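Bench notebook, clothes folding
Thursday, January 29, 2026

Big table all day, on tops. I've been putting off the color-block one since we started this folding series because it fights back, so I made it the only thing on the list and left the plain T-shirts in the Nornska crate where they can't tempt me.

For anyone catching up: the shirts are the batch that came from Trerkano in July, all bought used, all washed before they got here. This one is tagged 2038 in the spreadsheet. The page on plain tops is further back in this notebook and I'm not going to repeat it, except to say that everything I wrote there about "just find the shoulders" is a lot less useful once the shirt has panels.

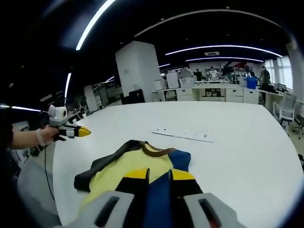 Panels are the whole trouble with 2038. When a plain shirt is in a heap you see lumps, and your eye goes to the lumps. With this one your eye goes to the color. Crumpled flat with the charcoal on the left, the pale yellow in the middle and the blue on the right, it looks like three separate rags somebody dropped next to each other, and I kept wanting to straighten the yellow part as if it were its own thing. The brown band at the collar is what saves you. Find that curve first, get it pointing away from you, and then everything else has a place to be. I wrote COLLAR FIRST on a sticky note and put it on the Van Beek cabinet, and I would like it to stay there please.

So, the order I ended up with after a lot of grumbling:

Collar away from you, neckline roughly round.
Pull the dark side out from underneath until it stops.
Pull the blue side out the other way.
Smooth the yellow from the middle toward the hem (not from the hem up, it just rides back).
Sides in, sleeves on top of the sides, then hem to collar.

The pulling out from underneath is slow, and I don't have a trick for it. Small tugs beat one big one. With one big tug the layers you wanted to keep still come along for the ride, and then you're back at the heap with a worse mood.

We also went back and forth on what counts as done. My first version of the sheet said "neat," which is useless — neat to whom? I've changed it to a square-ish shape, lying flat, collar showing. If a sleeve sticks out past the side by more than the width of the collar band, it goes down as a partial.

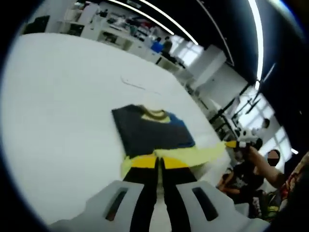
Does it matter which side the sleeves get folded on? For this shirt the sleeves should end up inside, because if you tuck them behind they creep out again as soon as you bring the hem up, and you can't see them doing it.

I set myself 8 goes at it. Of those, 4 went down as done by the new rule and 2 as partials. The others I stopped partway and shook the shirt out to start over, so they get no mark. That's a poor score next to the plain tops but I'm okay with it, the good ones were mostly in the second half and I wasn't hurrying by then.

Things that bugged me, in no order. The table is slick, which is lovely for sliding a finished shirt over to the side and terrible when you want one layer to stay put. I tried laying the Oltia mat down and it went too far the other way — the cloth grabbed and bunched up at every pass. Took it off again. Maybe the thinner mat, if anyone knows where it went?

The power strip should also live somewhere else. It's fine until you throw a sleeve out wide, and then you're folding on top of it. I'd like it clamped underneath, and I'll put in a request if nobody beats me to it. 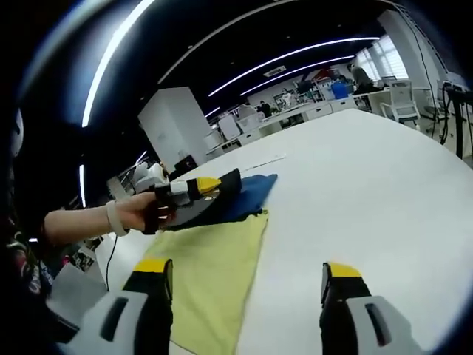

Working in a pair is much better for this shirt than working alone, by the way. One person keeps the part that's already right, and the other one moves the part that isn't. We got tangled when both of us decided to move at the same moment, so now whoever is nearer the collar holds and the other one goes. It feels silly saying "holding" and "going" out loud over a shirt, but it stopped the tug of war. If you lose track, both let go and look for the brown band again.

I also want to try starting it inside out. My guess is the seams would show where each panel ends and the colors would stop shouting at me. Could be a mess, could be easier, I go back and forth.
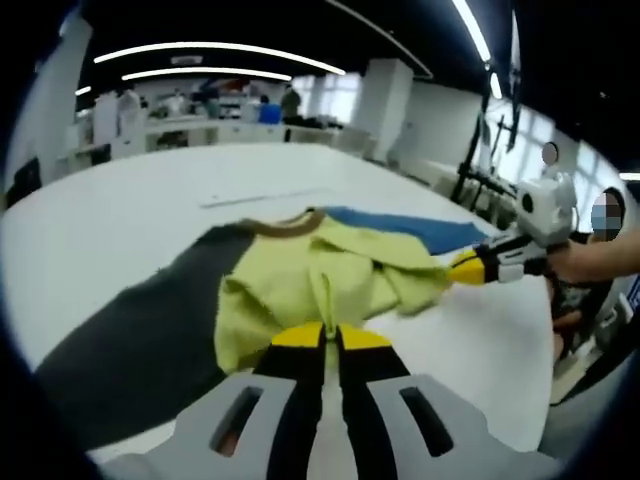
Same goes for the wrinkles. I spent too long today chasing little creases in the yellow, and they don't change the fold at all. A crease you can lay your hand over and forget is fine. A fold that hides a corner isn't, so open that one up before you do anything else.

Left to do: add the new rule to the sheet, fix the tag on 2038 (the pin is bent), put the mat back on its shelf. Next session the same shirt again, inside out, then the striped one with the long sleeves.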